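Subject: Re: [skamgate-tenants] the back table, network box, snacks

Replying to the whole thread at once bc I'm out the door in a minute.

> Can whoever uses the back table please clear it by 9? Last time I
> needed it there was stuff along the whole far side and I ended up
> working off my knees. Also has anyone got a spare network box. The
> one in 808 is gone, Staltiden want 3000 for the rewire and I'm not
> paying that to get one desk online.

OK so. Table first. It's in decent shape, middle is pretty much clear, the stuff is all pushed to the far edge. Big clear bag, the candy tub with the orange lid, pink bowl. Blue marker by the bowl, if it's yours come get it. Small black box near the middle with the blue cable in it, I think it's a network adapter but don't hold me to that.
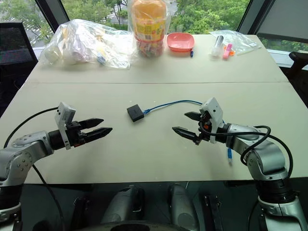

Desjardins: candy stays out of the bowl please, keep it in the tub with the lid on. We had ants in the kitchen all through December and I don't want them finding the back room. And if people want the bowl for clips and pens, fine, but then somebody write that on it so it doesnt get filled with wrappers again.

Fine by me. Lid on, bowl for clips. I'll label it when I find tape.

About the box. Before you pay for a rewire, try it in 808. Blue cable's already plugged in on the right side of it, other end has the little clip connector, so you just need a free wall socket. There should be 2 behind the filing cabinet, the lower one was dead when we moved in so use the top. If neither works then yeah, call Staltiden, but ask them to price the one socket on its own. Wanau downstairs got theirs done that way and it was a lot less than what you were quoted.

Please don't coil the cable tight, the last one split right at the plug. Loose loop, no tape.

Bags: I'm not going through them. If you left one on the far end, take it by 9 or it goes in the hall closet, top shelf. Nothing gets thrown out so no angry emails please. The tray can stay where it is. 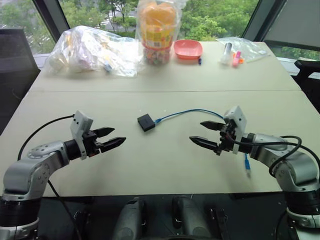 Back table, window side, bags still to be claimed

Other thing, the windows. Whoever is last out check both catches, left one sticks and you have to lift it a bit befor it turns.

Key to the hall closet is on the hook with the Skamgate mailroom key. Put it back after.

Gotta run, will read replies tonight.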